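Ticket 2565 - Wornine phone stuck at 12 percent
Opened December 6, 2021

Hi again! My Wornine still won't charge past 12 percent unless I switch it off first. Turned off, it gets to 100 just fine, so I don't think it's the cable (I've tried 2, both the ones Brivero sells).

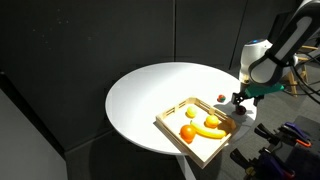
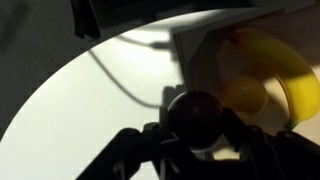
I did the reset you suggested - twice - and cleared the cache too. No change. It was perfect until the August update, and my battery stats look normal otherwise. Can I go back to the older software without losing my messages? If it has to be mailed in, the Onddale repair desk is closest to me.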